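Posted Sep 6, 2025 by Ketill Oddsson

I listened to the Jultidance reissue by Brimotus two times now. The B side is slower than on my old cassette, I am quite sure of it.

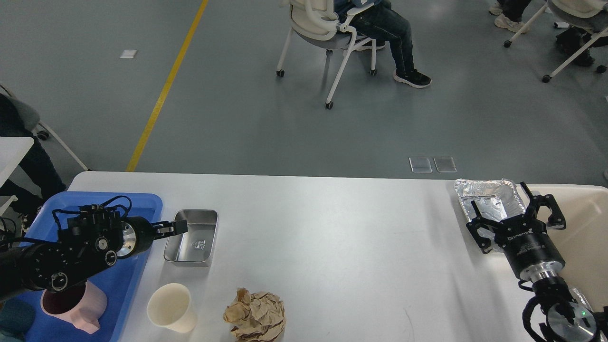
My cassette has 19 minutes on that side and the new one is longer, with no extra song.

juhl_654: Cassette decks run fast. I think the record is right and your deck is wrong.

Ketill Oddsson: I had it serviced in April — the speed is good.

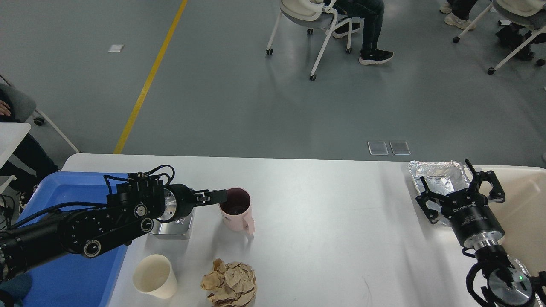 Pink mug, blue bin and steel tray

Jameck: Agree with Ketill. The singer sounds half asleep on it.

juhl_654: She always did.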